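Gremum Stainless Steel Saucer
Item 2127

The Gremum saucer is part of the Burkley tableware range for canteens, meeting rooms and training kitchens. It is made of stainless steel with a reflective finish and a smooth rim, and it is intended for daily service with coffee and tea cups of the usual size. The saucer is supplied in packs of 6. Matching cups are ordered separately under the name Dokulside.

The steel is the same grade throughout the range. Saucers may be stacked for storage, and a full pack takes up very little shelf space. Institutions that already hold stock of the earlier Mösli saucer may combine the two - the diameter has not changed. 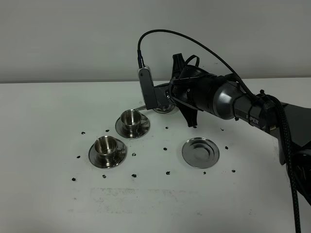
Stainless steel saucer on a white tabletop, front rim visible.

Care and cleaning
Wash before first use. The saucer is suitable for household and commercial dishwashers. Dry with a soft cloth to avoid water marks. Steel wool and scouring powder will scratch the finish and should not be used. Tea stains can be removed with warm water and a little baking soda.

Ordering
Orders are accepted from two packs upward. Delivery normally takes three working days from confirmation. Items with a fault in the finish will be exchanged if they are returned unused in the original carton. Requests for larger quantities should be sent to the Burkley supply office with the item number and the delivery address.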